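Loft talk, Kerncombe evening, my notes

Okay, start with the hatch. Ask who has been up in their attic this winter, wait for hands, then own up that I hadn't looked in mine for years before the Skirnville job. We had 21 houses on that street and almost every one had a bare piece of plywood for a hatch. No foam on the back, no weatherstrip, nothing! You can pile up all the cellulose you like and still lose heat through that square.

Then air sealing, and go slow here, people always want to skip it. Pipes, wires, the tops of the walls, the gap by the chimney (metal flashing and fire-rated caulk there, say it twice). Seal first, blow in after. I did it the other way round on my own place in Shetty and spent a weekend digging trenches in fluff.

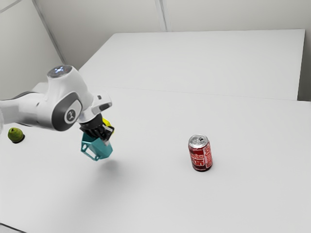

Money next. My own bill came to 737 dollars with the blower rental, and 500 of that was material. Somebody will ask about payback. Tell them I don't know their house, and that mine feels warmer upstairs, which my kids noticed before I did.

Vents! Keep the soffits open, put the baffles in before anything else goes near the eaves. Pass the Kellard baffle around the room and get it back this time.

Questions until 8:30, then stack the chairs. Sign-up sheet for the hatch workshop is by the door, 36 spots.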